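Packing a kitchen for a house move: boxes or crates?

Forum > Home and Garden > Moving house

emese_m
We complete in March and I've been given the job of the kitchen. The removal firm (Szekeres, a small outfit near us) will either sell us cardboard boxes or hire us plastic crates with hinged lids. Crates cost more and have to go back within 2 weeks. My husband says cardboard is fine for everything. I have a lot of glass and my grandmother's dinner service and I'm not so sure. What have people used, and would you do the same again?

Zoltán Mészáros
Cardboard, double-walled, and small ones. People buy the big boxes because they look like better value and then fill them with plates. A big box of plates can't be lifted safely by one person and the bottom goes. Keep the big ones for bedding and lampshades.

Tape the bottom with two strips along the seam and one across. Don't fold the flaps into each other.

terel_road
Crates every time. We've moved three times in the last few years, twice with cardboard and once with crates, and I wouldn't go back. They stack, they don't sag, and if it's raining on the day you don't have to worry. You also don't spend an evening making up boxes and another one flattening them.

Zoltán Mészáros
They're also heavier before you put anything in them, and with hire crates you have to unpack everything by the return date whether you've got cupboards or not. We had no kitchen for the first month at our place. The boxes just sat in the garage.

terel_road
Fair point if you're having work done. Emese didn't say she was.

emese_m
We are, a bit. The worktops are coming out but the cupboards stay. So I could unpack some of it but probably not all.

Orsolya Takács
Then I'd do half and half. Crates for what you'll want in the first week, cardboard for the rest.

For the dinner service: plates on their edge, never flat. Wrap each one in two sheets of plain packing paper, put a thick layer of crumpled paper in the bottom of the box, stand the plates up like records, and fill the gaps so nothing shifts when you tilt it. Cups go on top, wrapped singly, handles tucked in. Don't use newspaper on anything with a gilt rim as the ink comes off on your hands and on the china.

I wrap on a mat so that a plate put down in a hurry doesn't get chipped. Green one on a board, with the box right behind it, so I'm not carrying china across the room.
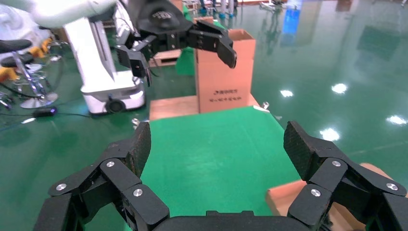 Máté Kozma: I'd argue with the paper. Two sheets a plate is a mountain of the stuff by the time you've done a full service, and you have to get rid of it at the other end. We used tea towels, pillowcases and old T-shirts, which had to be moved anyway. One broken saucer in the whole kitchen and that was me dropping it.

Orsolya Takács
Tea towels are fine for everyday plates. For something you can't replace I'd still use paper. Fabric slips and it's hard to get the gaps properly filled. It's also bulky, so you get fewer plates in each box.

Máté Kozma
Fewer plates in each box is no bad thing, going by what Zoltán says.

Zoltán Mészáros
I'll give you that one.

foltano
Check the insurance before you decide any of this. Our removers' cover didn't include breakages in boxes we'd packed ourselves, only if the box had been visibly dropped or crushed. If they pack it, they pay for it. We paid them to do the glass and china and did the rest ourselves. It was 15 boxes and took two of them a morning.

emese_m
Hadn't thought of that. I'll ask Szekeres what theirs says. Do they let you choose which rooms?

foltano
Ours did. Get it in writing on the quote, with the items named.

Tamás Bárány
A few things from our move that haven't come up:

Start with what you don't use. Baking tins, the fondue set, vases, the big serving dishes. I started 19 days before and it was about right for an ordinary kitchen. You can live off two pans and four plates for the last week.

Run the food down. We moved a freezer drawer of peas and it was a waste of effort.

Empty the water filter jug and let it dry before it's packed. We put our Brita in a box with some water left in the bottom and it soaked the cookery books underneath.

Write on the side of the box as well as the top. Once they're stacked you can't read the tops.

terel_road
Agree on the labels. I'd add a number to each one and keep a list on your phone. "Kitchen misc" on 30 boxes is no help when you want the tin opener.

Zoltán Mészáros
A list is overdoing it for a kitchen. Write what's in it on the box.

terel_road
Then you have to walk round reading every box. With the list you search for it.

emese_m
Thanks all. I've spoken to Szekeres. Their cover is the same as foltano's, so they'll pack the dinner service and the good glasses and I'll do everything else. Going with Orsolya's half and half on the crates. Husband has been told he can use tea towels on the mugs.

Máté Kozma
Good choice. Keep the kettle and a roll of loo paper out of the van and in your own car.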